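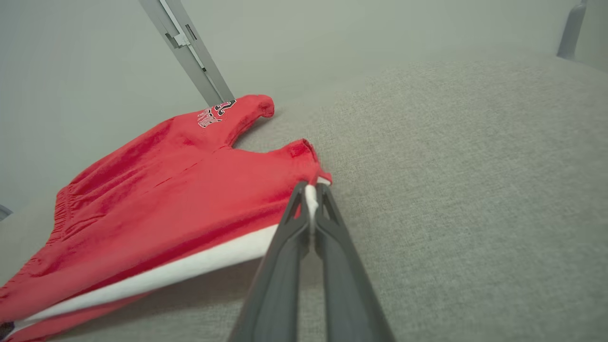 Red and white on gray.

I had been in Punura for three nights before the sky did anything at all. Clouds, mostly. I sat on the step of my rented cabin with a thermos and an aurora app that kept buzzing at me, and I learned to hate the word "possible."

Then, at 10 minutes past one in the morning, the whole north went green! I ran back in for my second sweater, couldn't find it, and ran out again without it (my fingers paid for that).

If you've never followed space weather, it's a lot like following a ball club that loses most of its games. You check the solar wind every morning. That night it was blowing at 540 kilometers per second, a decent number, but speed alone won't get you much. You also want the magnetic field carried along with it to point south, and it had stubbornly pointed north all day. Sometime after dinner it flipped, and I was asleep in my chair with my boots on.

The show lasted 93 minutes by my watch. First a flat arc over the lake, then tall rays, then a pinkish edge that I could barely make out by eye. My camera liked it a lot more than I did. I came home with 1,627 shots, and I've gone through maybe half of them.

I drove on to Gaillard the next afternoon, hoping for a repeat, and got sleet. The woman at the motel desk told me I should have been there in March, when the lights came right over the gas station. People always tell you that.

Would I go back? I've already booked the cabin. Ziltska is next on my list too, up past the end of the paved road, and I'm told the coffee there is terrible. I'm bringing the bigger thermos, and two sweaters that I plan to keep on the chair.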